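Notebook, June, couch scenes, late morning

Coffee number two, writing this before I forget why we changed the job list again. We're at 389 simulated episodes on the living room set, and the batch from overnight still needs somebody to look at it. That somebody is me this month. Danang has moved over to writing the task sentences, and he says he likes it better (his wrists certainly do!).

For whoever picks this notebook up after me: up to spring, three of us drove the arm by hand all day, every reset, every grasp, every "put the remote next to the newspaper." Now the Livo scheduler picks the layouts, drops the objects on the couch, starts the planner and saves whatever comes out. We get a list of episodes with a green or gray dot next to each one. Green means the planner thinks it did the job. I open the gray ones first, then a sample of 20 from the green, and I write down what I think went wrong. So my job went from moving things to judging things, and I'm still getting used to it. I was good at moving things.

What I've noticed so far:

The green dots are too generous on thin flat objects. The bar-shaped one on the seat is the worst of the lot. If the fingers end up over it the scheduler is happy, whether or not they closed on anything. Marwan wants a lift check of 8 cm before it counts. I'm for it.

Shadows on the cushion are rough and stair-steppy at the edges. I used to think that was only ugly, but I now suspect the segmentation is picking up a shadow edge as an object edge now and then. Not proven. Ask Nabila for the masks before saying this out loud in a meeting again.

The wrist view is where I spend most of my time. From the room view I can tell where the arm is, but for the gap between finger and object I need the close one.
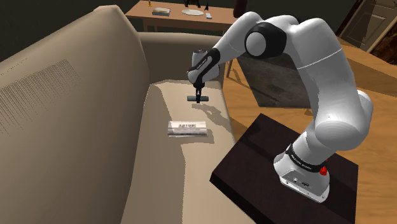
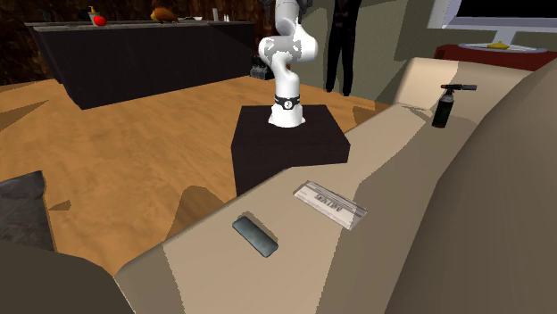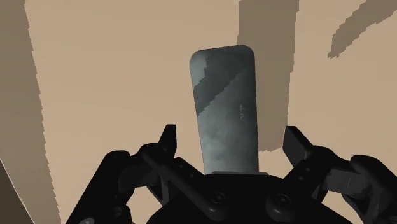

Same room in all three, arm at work in the first, close view last.

Aiman Ngau read the first half of this over lunch and wrote back that I'm making the old way sound nicer than it was. We had 200 episodes in a good month, he says, and half the afternoons went to arguing over who had knocked the layout out of place. He'd take the dots any day. What he does miss is that everyone used to know the tasks by feel, and new people now learn them off a spreadsheet, so could we please keep one driving session a week?

Fair, and yes please to the driving session. I'd put it in the afternoon, when the queue is quiet anyway, and let Anisa have the first go, as she started after the switch and has never had the controller in her hands. An hour is plenty. Whatever she finds awkward goes in the notes column, same as mine.

Other things, in no order:

– review breaks. Staring at clips for a whole morning is harder on me than driving was, and I get sloppy before lunch. Trying half mornings, swapping with Danang.
– the notes column cuts off long comments. Sent to Livo support, no answer yet.
– gray dots with no reason given. I want at least "planner timed out" or "no grasp found."
– overnight queue stopped once, restarted by hand. Log saved under Brolness.

Next: lift check with Marwan, then rerun the flat object episodes and compare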